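September 23, 2024
Bench notebook, back room. S. Sial

Finally got to the sorting bench today and I'm so pleased with it! The plan since April has been one bin per kind of thing, all in a row, so that anyone coming over from the Bravham side can put their hands on what they need without opening drawers. It took most of the morning, mainly because I kept finding stuff.

Cleared the whole tabletop first and wiped it down twice. The ring marks from the old glue pots came off with plain dish soap and a bit of patience (leave it on for 7 minutes, then scrub, don't go at it right away). The wall got the same treatment as high as I could reach.

Then the bins. I tried four arrangements. Stacking was hopeless, the rims don't sit on each other and the top one slides. Front to back wasted the long side of the table. Side by side won easily, with the big shallow tray at the end where there's room to lean over it. Yellow and red are pushed up close together so small things can't drop down between them and roll off behind, as happened with the Hellholm washers. Still missing 11 of those, by the way. If you find them they go in the tin, please, not your pocket.

Jars: I can't say enough for clear jars. We had the sticks in a cardboard box marked 949 (the old shelf number, means nothing now) and every time somebody wanted a handful the bottom gave way. Standing on end they stay straight and you can tell at a glance how low you're getting. I'd like to move the dowel offcuts into the same kind of jar if Obeidat still has them in the catalog. Lids on, always. Dust gets into everything in that room.

The different lid colors are handy too. My idea is to finish one jar before opening the other, white first. We'll see if that survives a week.

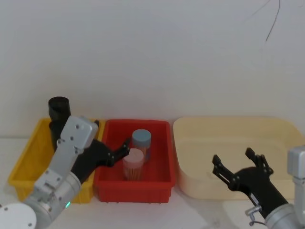 Bench after the re-sort. Yellow, red, beige tray; stick jars in the red.

Things I want to try next:

Labels on the front of each bin. Masking tape for now, then proper ones once we stop changing our minds. The ribs on the red one are going to be a nuisance, tape may not hold. Maybe a tag tied through the rim?

Tall items upright in the yellow. I like this a lot, you can grab them by the top. Needs something in the bottom to stop them sliding about, a scrap of the Gitemeo matting would do it. There's a piece 50 cm long behind the door.

Tray is for work in progress only. It's so nice and wide that it's going to fill up with junk if we let it. I'll empty it on my way out each evening and see what turns up.

Ask about a second red bin. Same size, same rim.

Still to do: sweep under the bench, return the borrowed scrub brush.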